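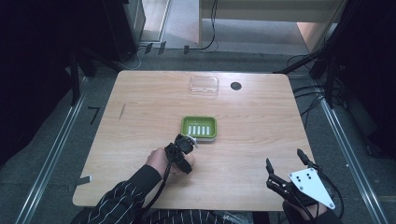 A light wooden table with rounded corners, on gray carpet.

Let the small house have its small rooms

I have now walked through 52 houses for sale in the Aasen neighborhood, most of them with no intention of buying, and I want to make the case for the closed kitchen. A proper one, with a door! I know how that sounds to anyone who has spent the last ten years knocking down walls, but please hear me out.

The house that got me started is on Bongate, a 1,316-square-foot place with a front parlor, a dining room you could cross in four steps, and a kitchen tucked at the back behind a swinging door. The listing apologized for it. "Great potential to open up," it said, as if the walls were a plumbing problem. I stood in that kitchen for twenty minutes and didn't want to leave. The window over the sink faced the side yard, everything was within reach, and when the agent took a phone call in the parlor I couldn't hear a word of it.

Try that in one of the new units at Raseo. They're handsome, and I love the tall windows, but the whole downstairs is one room. Run the dishwasher and you turn up the TV. Fry onions and the couch knows about it until the next morning. My friend Embla Granström bought there in December and she has already priced a partition wall (glass, so she keeps the light).

People tell me walls make a house feel small. Some do, sure. A dark hallway is a dark hallway. But I've been in an 800-square-foot cottage that felt enormous, and it had five separate rooms – you kept turning a corner and finding another one. Two people could be in a bad mood in that cottage and never meet.

And think about what a wall gives you. A place for the bookcase! Somewhere to hang your grandmother's awful painting. A door you can shut on the dirty pans when company comes, which my mother considered the entire point of having a kitchen.

So if you're looking at an older place this spring, live in it for a year before you call the contractor. Cook in it, have people over, close the door. The wall will still be there if you want to take it down.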